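Why I Quit Keeping a Commuter Mug, and Other Notes on Breakfast

5 Aug 2021

For most of my working life I ate breakfast in a moving vehicle. I had a granola bar in the door pocket and a travel mug that leaked on exactly the shirts I liked. I called this a routine. My doctor called it something else and wrote it down.

Then the office at Osteck closed its doors for remodeling and sent us all home with our monitors, and I found myself with a kitchen and a morning in the same place. I decided to become a person who eats oatmeal. 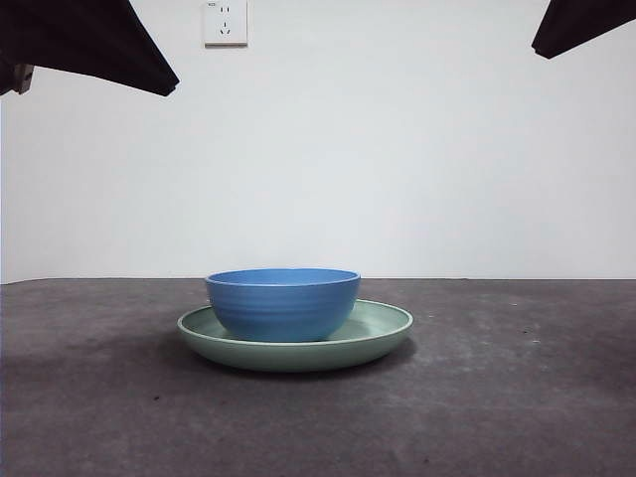
Oatmeal people are more intense than I was prepared for. I joined a forum. There are members who toast the oats first, members who soak them overnight, and a breakaway group that puts an egg in there and will not be talked out of it. Opinions on dishes run just as hot. I've landed on a blue bowl with a wide pale green plate under it, and the plate is the important part, as it gives the spoon somewhere to go besides my paperwork. One member told me a plate under a bowl was "hotel behavior." I have decided to take that well.

My first attempts had the texture of grout. I was using the microwave, a Voltedo I bought for my first apartment, which has two settings, off and volcano. It once boiled over with enough force to lift the turntable. I moved to the stove after that and learned to stir, a skill I had been putting off since 2000. 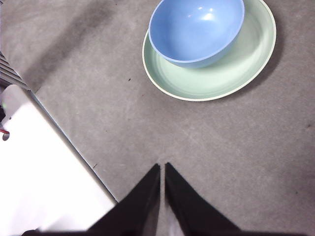 Bowl on plate, the hotel way.

The recipe, if you can call it one: oats, water, a pinch of salt, and 6 minutes on low. Milk goes in at the end. Brown sugar goes in when I'm not looking. The forum says to let it rest for up to 4 minutes before eating, and I have yet to make it past one.

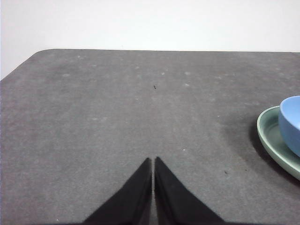 The real trouble is what happens to the rest of the day. Once you've eaten a proper breakfast you are awake, and people can tell. I answered an email at a quarter past seven and now a man at our supplier, Diteck, believes I'm available then. I've also lost my best excuse for being short with everyone before ten.

The office opens again in October. I've been eyeing the drive and wondering about a thermos.
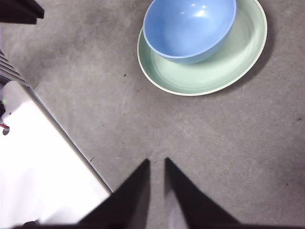 Blue and green, still my favorite pair.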